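Plonden Coat Stand Set
Data card and README

Release dated December 31, 2023. Maintained by the Halla Household Objects Group.

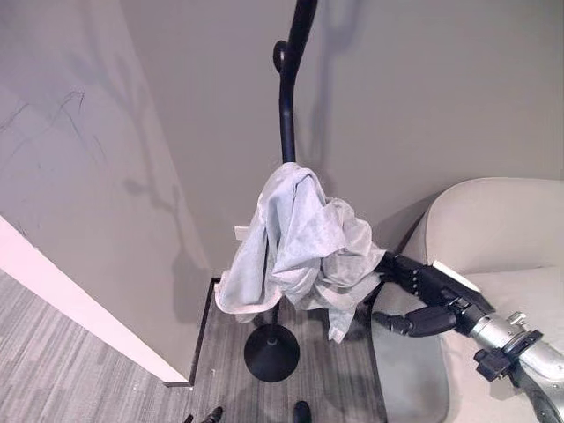
Summary

The Plonden Coat Stand Set is a collection of still pictures and written records concerning coat stands and the cloth items that people leave on them. It covers coats, scarves, towels, bags and loose garments, both as they hang and as they are taken down. The set was prepared for researchers and students who study how everyday items are kept in the entry areas and sitting areas of homes and small offices.

The set contains 500 entries. Each entry pairs one picture with one text record. Entries are independent of one another and may be used in any order.

Background

Coat stands receive little attention in published collections of household objects. Wardrobes, shelves and drawers are well represented, while freestanding furniture that holds cloth in the open is usually grouped under "other." The Halla group began work on the present set after an earlier collection, Uniyal, was found to contain too few hanging items for any useful comparison between folded and unfolded cloth.

The Uniyal labels for fabric condition have been kept where possible. Labels for furniture were rewritten in full.

Contents of the release

pictures/ – one still picture per entry, named by entry number
records/ – one plain text record per entry, with the same number
terms.txt – the list of permitted terms and their meanings
changes.txt – corrections made after the first internal version
rooms.txt – short notes on room types, without addresses
LICENSE.txt – conditions of use

Record fields

entry: The entry number, written without leading zeros.

stand_shape: One of straight, curved, branched or wall-fixed. A stand with a single pole that bends at any point is recorded as curved, even when the bend is gentle.

base_shape: One of round, square, footed, hidden or none. Round is used for any flat disk, whatever its thickness. None is reserved for wall-fixed stands.

hook_state: One of free, in use, partly in use or not visible. A hook is in use only when it carries the weight of an item. Cloth draped over the pole itself does not change the hook state.

item_type: A term from terms.txt. When a record keeper could not tell a towel from a garment, the term "cloth, type uncertain" was required. This term should be treated as a valid answer and should not be read as missing data.

item_condition: One of smooth, creased, bunched or folded. Bunched takes priority over creased where both apply.

item_contact: One of resting, held or both. Held means that something other than the stand has hold of the item. Both is used when the item is held at one part and still lies on the stand at another.

floor_type: Carpet, wood, tile, other or not visible. Patterned and striped carpet is recorded as carpet, with the pattern given in the notes field.

nearby_furniture: Free text, limited to 50 characters. Common entries are "armchair," "bench" and "shoe rack."

attached_parts: Free text for tags, cards, loops, belts and cords. Small flat pieces that may be either a tag or a card are entered as "tag or card."

notes: Free text of up to 200 characters.

How the records were made

Each record was written by one person and checked by a second. Nisha Vashisht and Naveen Chauhan wrote the first drafts. Ysaline Leblanc checked the fabric fields, and Aldo Pagano checked the furniture fields. Disagreements were settled by Mohit Saxena, whose decision was entered in changes.txt together with the original two readings.

Record keepers were instructed to write only what could be seen in the picture. They were not permitted to guess at the material of a garment, the owner of an item or the length of time it had been hanging. Color was recorded in ordinary words such as black, gray, beige or light blue. Mixed colors were joined with a hyphen, and the stronger color was placed last.

Shadows on walls required a separate rule. In early drafts, the shadow of a hook was sometimes recorded as a second hook. Record keepers now compare the outline on the wall with the pole before completing the hook_state field, and entries affected by the earlier practice have been corrected.

Intended use

The set is suitable for the study of object naming, cloth condition and the arrangement of furniture in small rooms. It may also be used in teaching, in particular for exercises on writing consistent descriptions. Plustport, the shared catalog through which the set is distributed, provides a search page by field.

Uses that are not advised

The set should not be used to estimate how common any kind of coat stand is. Rooms were chosen for access and variety, and no sampling plan was followed. The set is also unsuitable for judging the safety or load limits of furniture – no weights or measurements were taken.

Known limitations

Curved stands are present in greater number than would be expected in most homes. Heavy winter coats are few. The upper end of taller stands often lies outside the picture, and in such cases hook_state describes only the hooks that can be seen.

The terms "bunched" and "creased" remain difficult to separate for soft, matte fabrics. A review of these entries identified 3 records in which the two checkers could not agree. They have been left in the release and are marked "open" in the notes field.

Corrections

Requests for correction should give the entry number, the field name, the present value and the proposed value. Requests that concern terms.txt should be sent separately, as a change of term may affect many records. Corrections accepted after this release will appear in the next version of changes.txt.

Conditions of use

The pictures and records may be used for research and teaching with credit to the Halla Household Objects Group. Copies must include LICENSE.txt. Modified versions must carry a different name and must state which fields have been changed.

Contact

Mohit Saxena, records and corrections
Ysaline Leblanc, fabric terms
Aldo Pagano, furniture terms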